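On the Refinishing of the Dining Table

The dining table was returned to service on Thursday evening, following a period of 24 days during which this household took its meals at the kitchen counter. Several readers wrote after the April entry to ask how the work was progressing, and I am pleased to provide a full account.

By way of background, the table was acquired from Lewis Morrison when he gave up the larger of his two apartments. It had served his family as a dining table, a sewing table and, for one winter, a place to start tomato seedlings. The top had been coated at some point with a dark varnish, which had gone cloudy at both ends. There was a white ring where a hot dish had been set down, and a second ring inside the first. Mr. Morrison accepted $40 for the table and declined any payment for the two chairs that came with it.

The decision to refinish was not taken quickly. Ngan-ling Cheung, with whom I share the house, was in favor of keeping the dark color and covering the top with a cloth. I was in favor of removing the varnish and seeing what was underneath. It was agreed that a small area near one corner would be stripped first, and that the matter would be settled on the basis of the result. The test area came up pale, with a good deal of figure in it, and Ms. Cheung withdrew her objection the same afternoon.

Stripping was carried out in the garage with the doors open. The product used was Fadex, a paste remover purchased at the hardware store on the recommendation of the clerk. It was applied with an old brush, left for the time stated on the can, and lifted off with a plastic scraper. Two applications were required over most of the surface and three at the ends. I would advise anyone undertaking similar work to buy more rags than seem necessary. I made two additional trips to the store for rags alone.

Sanding followed. I began with a coarse paper on the sander and moved to finer grades by hand, always in the direction of the grain. This last point requires more attention than I had expected. The lines do not run perfectly straight on this top, and it was necessary to follow the curve of them with the block. On the first day I did not do so, and a set of scratches had to be taken out on the second. I did not keep a record of hours, although Ms. Cheung has stated that it was "every evening, including the one with the guests."
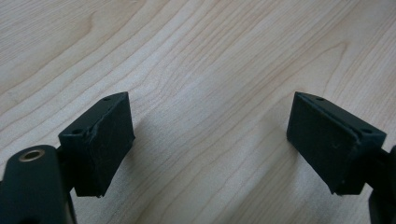 The choice of finish occupied us for the better part of a week. The options under review were a hard varnish, which would have stood up to heat and spills, and an oil, which would have been easier to repair. We settled on an oil sold under the name Virnach, in the clear version. A tinted version was tried on the underside and found to be too orange for the room. Three coats were applied with a cloth, with a day between each, and the surplus was wiped away before it could turn sticky. On one occasion I was called to the telephone and left the surplus too long. The affected patch was rubbed back and done again.

The legs were left as they were. They carry a number of dents at the height of a vacuum cleaner, and both of us felt that these could remain.

Certain changes have been made to the use of the table as a result of the work. Hot dishes are to be placed on a trivet. Glasses may be set down directly, provided that they are not left overnight. Mail is no longer to be sorted there, and a tray from Hidholm has been placed on the hall shelf for that purpose. The 1000-piece puzzle that had been in progress since the winter has been moved to the spare room on a sheet of board, and I regret to report that part of the sky did not survive the transfer.

There has also been some discussion of lighting. The lamp over the table was chosen with the dark top in mind, and it now appears rather strong. A weaker bulb has been fitted for the present. Ms. Cheung would prefer a paper shade, and I have no settled opinion.

The first meal served at the refinished table was noodle soup, with Mr. Morrison attending as our guest. He walked around it once before sitting down and said that he would not have recognized it. He then asked whether we had found the initials his sister carved under the edge. We had not, and an inspection with a flashlight was conducted between the soup and the fruit. The initials are on the underside near the window end, close to the patch where the tinted oil was tried, and they have been left alone.

The two chairs remain in their original dark color. Work on them is expected to begin once the garage has been cleared, and a further entry will be posted at that time. Questions about the remover or the oil may be left in the comments, where I will respond as time permits.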